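Gripper opening by itself mid-approach, anyone else?

resel_58
Thu 15 February
Valve job on the sim cell, pipe assembly on the table, arm comes down over the far end to take the red lever. Since the Bestell update it faults on the way down. Code 1258, fingers go wide, arm just stops above the pipe. Did it 4 times out of 5 this morning. Restarting clears it, then same again.
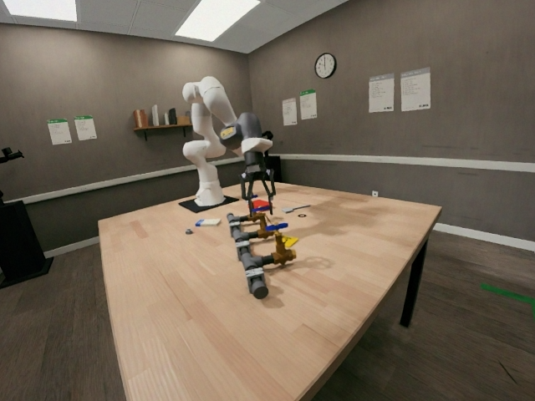 Same program ran fine all through January. Havent touched the speeds. Real cell is meant to get this on Monday and I'm not keen -- if it lets go of a lever half turned somebody gets a surprise.

flunivden
1258 is grip force timeout here. Your payload's wrong. Set it again and move on.

resel_58
Checked payload twice. Its not holding anything at that point!

L. Georgiou
Disagree with flunivden. Opening on a fault is the default after the update, ours did it too. Should be hold. Look under stop behaviour, page 8 of the release notes.

flunivden
Hold on fault is worse imo. Fingers clamped on a valve and you cant free it.

L. Georgiou
Thats what the manual release is for. Dont put it on the real cell till you know why it faults though, hold only hides teh opening bit.

resel_58
Ok set to hold. Still getting 1258 but fingers stay put. Log's gone to Lazarević, will post when they reply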